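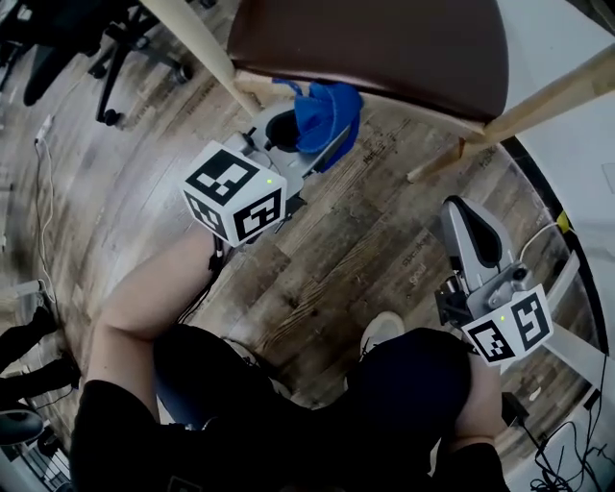
Brown upholstered seat, light wooden legs, and a blue cloth in front of it.

The Mollel Chair
Wooden side chair with upholstered seat, shown in brown

Okay, I have a soft spot for this one. I've sold a lot of chairs over the years and the Mollel is the one I ended up taking home (I have 2 of them at my kitchen table, and a third would be there too if there was room for it). It's a plain chair. Light wooden legs, a crossbar down near the floor, a brown seat with enough padding that you can sit through a long dinner and then the card game after. It goes with pretty much any table I've tried it at.

The Mollel is made for us by Faraji Chege at the Grirnon workshop, and he's been tweaking it since April. The seat used to be a bit flatter. Mwanaisha Temba, who runs our returns desk, kept hearing that people loved the look and wished it was softer, so she pestered him until he put in a thicker pad. Good for her! If you bought one of the early ones, write to me and I'll tell you what it costs to have the seat swapped. It comes off with four screws from underneath and you can do it at home.

Colors
Brown is the one in the picture and the one I'd pick. It hides toast crumbs like you wouldn't believe. We also do it in gray and in a dark green that Séverine Rolland talked us into. The green takes longer, so please don't order it the week before a party.

Cleaning the seat
I get asked this more than anything else, so I'll go on a little. Crumbs and dust: a dry cloth, front to back, and don't forget the front edge of the seat, where the backs of everybody's legs go. That edge gets grubby first. Get down on the floor to do it, you'll see a lot more from there than you will standing up (also you will find out what the underside of your table looks like, sorry).

Spills: blot, don't rub. Then a barely damp cloth with a drop of dish soap, then a dry one. I use any old soft cloth that's been through the wash a hundred times. Skip paper towels, they leave fluff all over the fabric. Please no bleach and no steam cleaner.

The wood just wants a dry wipe. The crossbar is where shoes end up, so expect scuffs there. Mine has plenty. If they bug you, a little Suluvus wax on a rag takes the edge off them, and we sell that by the tin.

On hard floors
Felt pads come in the box and I really would put them on before you slide the chair anywhere. They're the peel and stick kind. Wipe the bottoms of the legs first or they'll fall off in a week. Nafula Mohamedi swears by the Prellis ones that tap in with a little nail, and hers have lasted way longer than mine, so we stock those too. A pack of 8 does two chairs.

At a desk?
You can, and I do, for short stretches. It doesn't roll and it doesn't go up and down, so if you're at a computer all day keep your office chair and use this one for visitors, or for piling laundry on.

What comes in the box
One chair, legs packed separately
Hex key and bolts
Felt pads
Care card

Putting it together
Turn the seat upside down on a blanket, get all the bolts in by hand, and only then tighten. My first one took me 40 minutes with a cup of tea going. Emmanuel Mushi in the warehouse is much faster and is a bit smug about it.

Item number: 1065
Sold singly. Delivery is to the front door, and we'll carry it upstairs if you ask when you order.

Questions? Use the form and it comes straight to me. I like hearing about chairs. Pictures of your table are very welcome!

Page last updated 14 September 2026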